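The Standard at Bruvari
A short story
December 12, 2019

Rule 7 had been rewritten again over the weekend, and I found out the way I found out everything at Bruvari, by a fresh sheet taped over the old one by the sink.

RULE 7. The operator shall not assist the machine.

The old Rule 7 said the operator should avoid assisting the machine. Before that it was a note in pen that said hands off please. I had worked there long enough to remember the pen, and in my view we followed the pen better than we followed either of the typed ones.

The company that sold us the arm was called Vindar. They sent a binder with it, and a man who read the binder to us in the break room. According to him, every laundry and linen house that put in an arm wrote its own rules, and the good ones kept theirs short. Then he gave us forty pages. I asked what happened if a pillow fell on the floor. He looked it up. A fallen pillow was an "unplanned object event" and needed a form.

"And who picks it up?" I asked.

He said that depended on whether the arm was in a rest state.

My job was to stand by the table and fill in the sheet. For every pickup I wrote one of two words, clean or fault. A thousand clean pickups in a row and the arm would be passed for night work, with no operator in the room. The manager liked that number. She had it on a whiteboard, 1000, with a box drawn around it, and beneath it the running count.

I didn't like the number. Nothing in the binder said what clean meant. If the fingers closed on a cushion and lifted it, was that clean? What if they left a crease you could see from the door? What if they picked it up by the one corner with the loose thread, every time, like a kid with a scab? I asked for a rule about it. I got Rule 11, which said the operator shall use good judgment, and I was told Rule 11 was my idea.

In July we got to 1300. I should explain how a count to a thousand gets to thirteen hundred. Somewhere past nine hundred I had written fault, and the manager came down with the sheet and asked me whether I was sure. I said the cloth had torn. She said the cloth might have been torn already. Was there a rule about cloth that was torn already? There was not. So the fault was "set aside for review," and the count kept going up while the review didn't happen, and by then there was a cake.

The cake said 1300 in blue icing. The arm sat at rest behind it, as per Rule 2.

I'll say this for the machine, it never claimed anything. It did what it did and the rest of us wrote it up. I've worked beside people I could say less for.

The last day I kept the sheet was pickup 1393. The item on the list was "soft goods, light, one." Ato, which was the name of the checking program and also the name on the invoice, wanted a yes or a no within two seconds, or it would enter a yes for me. That was Rule 14. I had written three letters against Rule 14 and had back one reply, thanking me for my interest in quality.

The fingers went down and shut. I leaned in with my pencil. 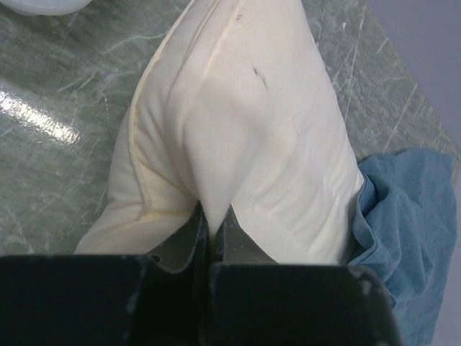
What I Wrote Down

I wrote neither word. I wrote: It has hold of a pinch of the cloth. I don't know if it has hold of the rest.

The box on the form was made for one word, so I had to go up the margin and around the corner. It took me a good deal longer than two seconds. Ato had already put down clean.

The manager read it standing up. She asked which it was. I told her it was what it said. She asked again, slower, and I said that if they wanted the room empty at night then somebody should first decide what counted as holding a thing, and put that on the wall, and take down the one about the cake. (There was by then a rule about cake.)

She said she would pass it along to Chae, the outfit that did our audits. I asked whether Chae had ever been in the building. She said they worked from the sheets.

I put the pencil in the cup and went to get my coat. On my way past the sink I read Rule 7 again. Somebody had already taped a new one over it, and the tape was still curling up at one end, so I pressed it down with my thumb.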